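Week 4 notes: Clearing a work surface

Hi all! These are the notes I promised, typed up from my own scribbles, so forgive the jumps. If you missed class, read the reading first (the Durton chapter, just the first half) and then come back.

We picked up where we left off, with sorting by where a thing lives. You'll remember the argument about the kitchen drawer. I still say a drawer is a decision you've already made, and a tabletop is a decision you keep putting off, and that's pretty much why I give the tabletop a week to itself. Everything lands there. Mail, cups, paper bags from the store, the thing you were going to fix.

First exercise: what stays?

I asked you to take one surface at home and split what's on it into stays, goes to its own place, and leaves the house. Most of you had trouble with "stays." A lot of us put way too much in it (me too, my desk is no model for anybody). My own test is whether I reach for the thing while I'm sitting there. Lamp, yes. Stapler, maybe. Last month's catalog, come on.

File racks got a long discussion. I like an upright rack on a work surface, pushed all the way to the back wall, and I like it in a color you won't lose. Akua thinks racks belong on a shelf and that anything on the table is just clutter with better posture. We did not settle it! What I would say is that a rack only works if papers leave it now and then. Mine gets emptied in October, when I do my insurance stuff, and by then it's so full the sheets bend over backward.

Then there are the small containers. Cups, little tubs, anything open at the top. They attract paper clips and dead pens like nothing else. My rule for this course is that an open container on a table has one job. If it holds pens, it holds pens. Tip it out, look at what was in there, and decide what the job is before anything goes back.

The table for this unit is the black marbled one with the peach file rack at the back wall and the two tan containers out in the middle.

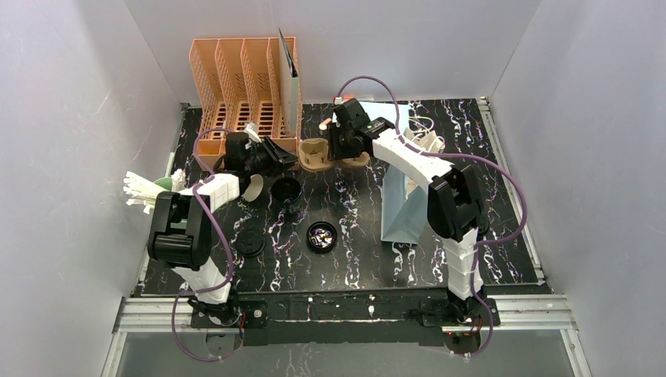
Theophilus Fiadzo: I tried the one-job thing on my desk and got stuck on the stuff that doesn't have a job. I ended up with a heap of keys, a tape measure and a battery, and no container for them. Do I buy another container or is that cheating?

Buying another one is how I ended up with a closet full of containers, so please don't do that yet. Theophilus, your heap is fine for a week. Leave it in plain view, and see what you pick up from it. Keys will go to the door, I bet. The tape measure goes wherever you keep the screwdrivers. The battery needs testing, and if it's dead it goes to the drop-off. If something is still there at the end of the week, bring it to class and we'll argue over it together.

Othmane asked about the order of work, and I realize I never wrote it on the board. I go back to front. Start at the wall, work toward yourself. If you start at the front edge, you end up reaching over a nice clean strip with dusty sleeves, and then you have to wipe it again.

A word on dark, shiny tops. They look wonderful and they show everything. Crumbs, fingerprints, the ring from your cup. Wipe with a damp cloth first and a dry one after, and do the dry one right away or you get streaks. A patterned top hides crumbs a bit better, but then you miss them and find them later with your elbow. Bend down and look across it toward a window or a lamp. You'll see what you missed!

Paper bags and big sheets

This was the second half, and we ran out of time, so here's the fuller version.

Paper is the bulkiest light thing in the house. One open bag can take over half a table and weigh nothing. I gave you the number from my own cupboard last year, and yes, it really was 90 bags, saved by me, on purpose, for "someday." Kristóf wanted to know how many is reasonable. I keep a few of each size and the rest go in recycling.

To flatten one, look for the crease it already has. Bags come with folds built in, and if you follow them the bag goes down almost by itself. If you press across them you get a fat lump that springs open again the minute you turn around. Pinch along the crease, low down, then run your hand away from the pinch. Push the air out through the open end. For stubborn ones, lay a heavy book on top overnight.

Big loose sheets are the same idea. Pick the old fold, line up the corners as best you can, and don't fuss over a crinkled border. Wrapping paper with any life left in it gets rolled. I never fold that.
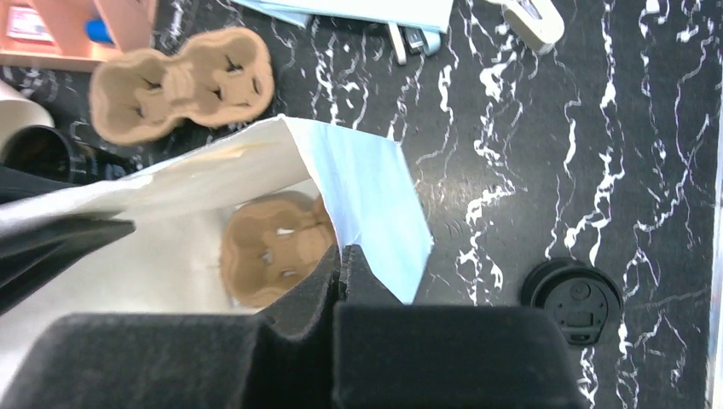
White and pale-blue paper, pinched at the lower end of its fold.

A couple of people asked whether to cut bags open and store them as flat sheets. You can. Korkor does it for lining drawers and says it works great. I find I never use them after that, so I leave mine whole. Try a few each way.

For next time

Do one surface, back to front, and write down what left the house. Just a short list, no essay. Bring 2 paper bags of different sizes, flattened, and one thing from your no-job heap. We'll also do the Ofori handout on cords and chargers, so if you've got a tangle you're ashamed of, bring that too (mine's coming in a shoebox).

The reading is the rest of the Durton chapter. Skip the part on filing cabinets unless you own one.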